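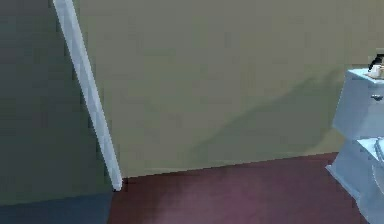

Household tips: moving more and sitting less at home

Tritcombe Family Health Service
Page reviewed Sat 4 September

These tips are for households with children of secondary school age. They cover the hours between the end of the school day and bedtime, when long spells of sitting are most common. They do not replace advice given to your family by a doctor, nurse or physiotherapist.

Setting up the main room

Keep one part of the floor clear so that it can be used for stretching, skipping on the spot or a short exercise video. Heavy furniture should not be moved each evening for this purpose. If space is short, a hallway or landing without loose rugs will do, provided it is well away from the top of the stairs.

Store balls, skipping ropes and resistance bands in an open box near the door. Equipment kept in a loft or at the back of a cupboard is seldom used. Check bands for small splits before use and throw away any that are damaged.

Place the television remote control and game controllers on a shelf, away from the sofa. Chargers for phones and tablets should be kept outside the bedrooms, and all devices left on charge there from 8 in the evening on school nights. Families who find this too early may agree a later time, but the same time should apply to adults where possible.

Breaking up sitting time

Homework often cannot be avoided, and it is usually done sitting down. A kitchen timer set for half an hour works well. When it rings, the young person should stand and walk to another room - to fill a glass of water, for example, or to bring in the washing - before returning to the desk.

Reading and revision from cards can be done standing at a kitchen worktop. The surface should be at elbow height. Do not build up a low table with books or boxes, as these may slip.

Telephone calls may be taken while walking about the house. Household members are encouraged to stand up between episodes of a programme and to turn off automatic play in the settings menu.
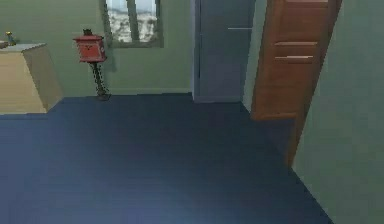
How much clear floor is needed for exercise at home?

A space 2 metres by 2 metres is enough for most stretching and floor exercises, with a little more headroom if a skipping rope is to be used.

Chores that count

Vacuuming, sweeping, washing a car by hand and carrying shopping all involve useful movement. Allocate at least one such task to each young person and let them choose it from a list. The list should be changed at the start of each school term, and in January it may help to add more indoor tasks while the evenings are dark.

Chores should not be used as a punishment. The same applies to sport and exercise.

Keeping a record

A sheet of squared paper on the refrigerator is sufficient. Each person marks the evenings on which they were active, and 3 marks in a week is a reasonable aim to begin with. Weight and calories should not be recorded on the sheet.

If a young person seems low in mood

Being active can support wellbeing, but it is not a treatment to be relied upon alone. Where a young person has become withdrawn, is sleeping badly or has lost interest in things they used to enjoy, speak to them calmly and contact your family doctor. If there is any immediate concern for their safety, call the emergency services and stay with them.

Printed copies of this page, including a large-print version, may be requested from Pendo Swai at the Tritcombe office.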